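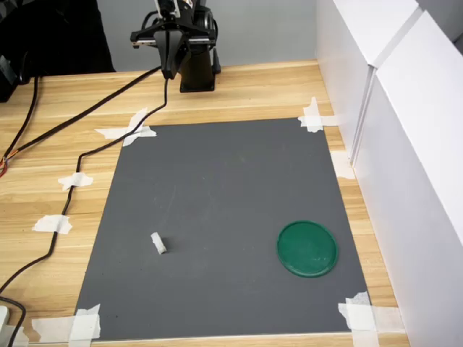 Odance 781 Music Video Player

Manufacturer: Prekex
UK supply and repair: Zunirex
Product code: 781
Price: £728 including VAT
Availability: in stock
Page revised: August 18, 2026

Overview

The Odance 781 is a stand-alone player for music videos, intended for bars, dance studios, student unions and private function rooms. It stores video files on an internal drive, plays them in a queue, and matches the sound level from one track to the next. No computer is needed in normal use and the unit does not need an internet connection once the library has been loaded.

The 781 replaces the earlier Odance model without the front display. Playlists saved on the earlier model can be imported. Screen layouts cannot, and have to be set up again.

The player is supplied without any music videos. See Licensing, further down the page.

Playback

Tracks are held in a main queue and a request queue. Requests are played after the current track finishes, and the main queue then resumes from where it stopped. The operator can lock either queue from the front panel or from the handset.

The gap between tracks can be set to cut, fade to black or crossfade. In crossfade the incoming picture is held until its first full frame is ready, so older files with a slow start will fade in slightly later than the sound. Spoken introductions, which are common on longer pop videos, can be skipped by setting a start marker. A matching end marker removes credits or a silent tail. Markers are stored in the library and do not alter the file itself.

Frame step is available in both directions while a track is paused. Customers who run fan quizzes and video nights use it for close viewing, and it works on the main output without affecting the preview display. Slow motion is forward only and mutes the sound.

Explicit and clean versions of the same song can be linked as a pair. A daypart schedule then decides which version is played. If only one version is present and it is marked as explicit, it is passed over during restricted hours and a note is written to the log.

Front panel

The display is a 7 inch touch panel with adjustable brightness. It shows the current track, the next track, time remaining and the output level. A physical mute button and a physical stop button sit beside it. Both work when the panel is locked.

Search is by artist, song title, year of release or director. Accented letters are treated as their plain equivalents, so a search for Trieu will also find Triệu. Featured artists are indexed separately from the main artist where the file tags allow it.

Outputs

There are 2 HDMI outputs. They can carry the same picture, or the second can be given over to lyrics, a request list or a still logo. Copy-protected sources are not supported on either.

Sound is available over HDMI, on balanced XLR and on unbalanced phono sockets. All are live at the same time. A delay can be applied to the XLR pair where the screens add a noticeable lag. Set this with the test clip in the service menu, not with a finished music video, as miming in released videos is often loose enough to mislead.

Loading the library

Files are copied from a USB drive through the rear socket. The player checks each one before adding it and rejects any it cannot decode. Rejected files are listed with a reason code and are left untouched on the USB drive.

Accepted containers: MP4, MOV, MKV
Accepted video: H.264, H.265
Accepted audio: AAC, MP3, PCM
Subtitles: SRT, either embedded or as a separate file with the same name
Artwork: JPEG or PNG

Vertical videos are accepted. They can be shown with plain side bars, with a blurred fill, or rotated for a screen mounted in portrait. Variable frame rate files from phones will play, but crossfade is disabled for them.

Interlaced material from older broadcast sources is converted on playback. Results depend on the source. If an early video looks soft or shows combing on fast dance sequences, try the alternative setting in the track menu.

Licensing

Purchase of the player does not include the right to show music videos in public. The venue is responsible for holding the licences that apply to its use, and for obtaining its files from a source that permits commercial playback. Videos saved from streaming sites should not be loaded.

The log can be exported as a CSV file listing each track played, with start time and duration, for venues that have to report usage.

Installation notes

The unit may be rack mounted or stood on a shelf. Leave clear space at both sides for ventilation. Do not stack it directly on a power amplifier.

Use the supplied mains lead. The player restarts after a power cut and resumes the main queue, unless Start Silent has been selected. Pending requests are not kept.

In the box

Odance 781 player
Handset with batteries
Mains lead with UK plug
Rack ears and screws
Printed quick start sheet

HDMI and audio leads are not included.

Known issues

Long song titles are shortened on the request list and do not scroll. The full title is shown on the front panel.

Live versions with the same title and artist as the studio video may be flagged as duplicates during loading. Choose Keep Both and add a version label.

A software update covering both points is planned for October. It will be supplied as a file to be installed by USB.

Warranty and returns

Warranty repairs are carried out by Zunirex. Request a returns number before sending the unit back, and export the playlists first, as the internal drive may be replaced. Unused players may be returned in their original packaging. The buyer pays carriage unless the unit is faulty.

Related items

Odance spare handset
Odance rack shelf
Prekex balanced audio lead, pair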